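Tallell Wedding Planner: Set-up Guide
Section 4. Guest list, replies and seating
Last revised 18/09/2026

This is the section where your wedding starts to look like a wedding! By the end of it you'll have every guest in one list, a reply form people can fill in from their phones, and a seating plan you can drag about to your heart's content. Have your names and addresses handy before you start, and if two families are working on the list, try to do the first part together. It's much more fun and you catch the missing cousins early.

4.1 Building the guest list

1. Open your wedding from the home screen and tap Guests.
2. Choose Add household. A household is everyone who gets one invitation between them, so a couple with three children is one household with five guests in it.
3. Type the name exactly as you want it on the envelope. Accents and special letters are all welcome. Catinca Mihăilă should print as Catinca Mihăilă, on the envelope and on the place card too.
4. Add each person in the household on their own line. For a child, tick Child and fill in the age on the day of the wedding.
5. Pick a side: Partner A, Partner B or Both. You can rename these under Settings, Names.
6. Tap Save, then Add another, and keep going.

Already have a spreadsheet? Lovely, you can skip most of that. Tap Import, choose your file, and match up the columns when asked. One import can hold up to 2,126 rows, so even a very big family will go in at one sitting.

Note: Importing the same file again adds everyone a second time. If you've changed a few addresses, edit them in Tallell.

Caution: Deleting a household also deletes its replies, its meal choices and its seats. There is no undo once you've left the page. If you only want someone off the evening list, untick Evening instead.

4.2 Invitations and the reply form

1. Tap Replies, then New form.
2. Choose which parts of the day to ask about: ceremony, meal, evening party, or a tea ceremony if you're having one (you can put this before or after the main ceremony, and it gets its own start time).
3. Set the closing date. We suggest a month before the caterer wants final numbers. For an August wedding with a caterer who asks for two weeks' notice, the end of June or very early July works well.
4. Write your question about food. Keep it open. "Is there anything you can't eat?" gets fuller answers than a row of tick boxes.
5. Tap Preview and fill the form in yourself as a guest. Try it on the oldest phone in the house!
6. Tap Publish. You'll see a web address and a square code for the printed card.

Each household gets its own short code made of letters and numbers. Codes are not case sensitive, and the letter O is never used, which saves a good few phone calls. 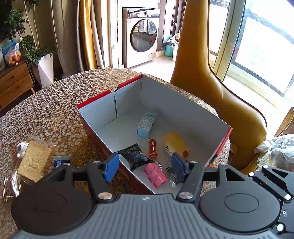 Paper replies are every bit as welcome as the online ones, and plenty of couples end up with a happy mixture of both. Keep the cards together as they arrive. You don't need anything grand for them: an open cardboard box like the one with the red rim, left out on a table, does the job nicely, and its pale inside makes a dark envelope easy to spot. Once a week, sit down with the pile and do the following.

1. Open Replies and tap Enter a paper reply.
2. Find the household by surname or by the code on the back of the card.
3. Mark each person Yes, No or Not sure.
4. Copy any message into the Notes line. You'll love having these to read afterwards.
5. Put a tick on the card so it doesn't get entered twice.

Note: If a household has replied both ways, Tallell keeps the newer answer and shows a small yellow flag. Tap the flag to see both.

4.3 The seating plan

Now for the good bit. Wait until most replies are in, as moving three people is a pleasure and moving thirty is a long evening.

1. Tap Seating, then Choose a room. If your venue is on our list (Prallmont House, for one, has both its rooms drawn up with doors and pillars in place) the outline appears straight away. If not, pick Blank room and enter the length and width.
2. Add your tables. Round, long and horseshoe shapes are all there.
3. Set the number of seats at each one. Check this with the venue, as a chair with arms takes up more of the edge.
4. Drag people from the left-hand list to a seat. Dragging a household name moves all of them together.
5. Use Keep together and Keep apart for anyone you want to mark. Only you and your co-planners can see these.
6. Tap Check plan. Any clashes, empty seats or guests still standing about are listed at the side. 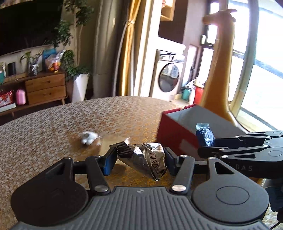 You can save as many versions of the plan as you like, and it's well worth giving them proper names. Xiaoyan Yuan and Mingxuan Cao, who tested this part for us with 143 guests, called theirs "Grandma near the door" and "Grandma near the band", and went with the door.

To print place cards:

1. Open the version you're using and tap Print, Place cards.
2. Choose flat or folded.
3. Pick the order. By table is best for setting out on the morning, by surname is best for checking spellings.
4. Print one sheet on ordinary paper and hold it up against your card before you print the rest.

Caution: Place cards are made from the plan as it stands at that moment. If you move somebody afterwards, print that table again.

4.4 Sharing with the family

1. Tap People, then Invite a helper.
2. Enter their email address and choose View, Edit or Replies only.
3. They'll get a link that works for 2 days. If it runs out, tap Send again.

Replies only is ideal for a parent who's gathering answers by phone. They can mark who's coming but can't move seats or remove anybody.

If something doesn't look right, go to Help and quote message 851 for a seating plan that won't open, or the number shown on your screen for anything else. Section 5 covers the order of the day, music and readings.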